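**Thread: what we learned about teaching a two-handed policy from handheld gripper demos**

1/ Our writeup on the ball-sorting work is up on the group page. It runs long, so I'm putting the main points in a thread. Short version: how the demos are split between the two hands mattered more to us than how many demos we had.

2/ The task is boring on purpose. Orange balls on a white table, one open clear box. Get the balls into the box using both hands. We call the task Gollby. It has been our standard test since May.

3/ All demos are collected with handheld grippers, each with its own camera. No arm in the loop. A person holds one in each hand and does the task. The policy later runs on two arms with the same fingers.

4/ The full set is 880 demos. We trained on subsets of 100 and 500, and then on everything. Same network, same training schedule, same evaluation layout for each.

5/ What we changed between conditions was the rule given to the person doing the demo. Rule A was "use whichever hand you like." Rule B was "one hand holds its ball until the other hand has closed on the next one." Rule B is slower and people don't enjoy it.

6/ The state we care about is this one. One hand has a ball, the other is open, and the next ball is sitting there by itself. Under rule A it barely shows up in the data. Under rule B every demo passes through it.

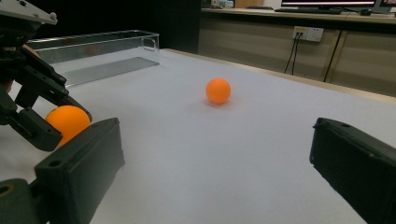
*Wrist view from the open hand. The other gripper has one ball, the second is still on the table.*

7/ Why that state is hard: each policy head sees mostly its own wrist view. From the open hand, the other gripper is a big dark shape in a corner that is sometimes there and sometimes not. A policy that has rarely seen it there tends to stall or drift toward it.

8/ Drifting toward it was the most common failure under rule A. The open hand went for the ball already held by the other hand. Same color, same size, and often closer to the camera than the loose one.

9/ We first tried to fix this with a mask over the other gripper. It helped the drift and made collisions worse, which makes sense. If you hide the other hand, the policy can't stay out of its way. We dropped the mask.

10/ Then we tried more rule A data. Going from 100 to 500 demos gave a clear gain on the first ball and almost nothing on the second. That was the result that made us look at the split instead of the count.

11/ With rule B, the 100-demo policy beat the 500-demo rule A policy on the second ball. It was a little worse on the first ball. We ran that comparison again with new seeds before writing it down, and the order held.

12/ Mixing the two rules worked best. Rule A gives you variety in the reach. Rule B gives you the in-between state. We didn't tune the mix carefully, so please don't read the ratio in the writeup as a recommendation.

13/ Lies Van Beek ran the annotation. Each demo is tagged at the moment the first gripper closes and at the moment the second one closes. Without those tags we would have been scoring only on "ball in box" and would have missed all of this.

14/ The tagging tool is called Oralero. It's a small script plus a keyboard shortcut list. It will be released with the data. The code is rough and the docs are one page, but it works on any paired video.

15/ Things that did not matter as much as I expected: the exact position of the box, the lighting, and leaving the rest of the room visible in the background. We left the background alone in every condition.

16/ Things that mattered more than I expected: how wide the open hand is when it starts its approach. People doing demos half-close without noticing. The policy copies that and then bumps the ball. We now ask for fingers fully open until you're over the ball.

17/ Limits. One object type, one table, 11 people doing demos, all from our lab. Balls roll, so a near miss costs more here than it would with blocks. I'd expect the second-object gap to shrink with things that stay put. We haven't tested it.

18/ Also, rule B is a rule about timing, and people follow it unevenly. We threw out demos where the first hand let go early. The discard list is included in the release so you can put them back in and check.

19/ A few people asked if this is the same setup as Clernby. Same fingers, different cameras and a different calibration routine. Don't mix the two datasets without redoing calibration. We tried, and the depth of the grasp comes out wrong.

20/ Next is Najafi, the handoff task, where one gripper passes the object to the other. There the held object really is the target for the open hand, so the failure in post 8 becomes the right behavior. I want to know if one policy can learn both from context.

21/ Writeup is dated 11/03/2022. If you see an earlier draft going around, the second-ball table in it has two columns swapped. The current one is correct.

22/ Replies are open. If you've collected paired demos and have per-hand timing, I'd like to compare, even if the task is nothing like ours.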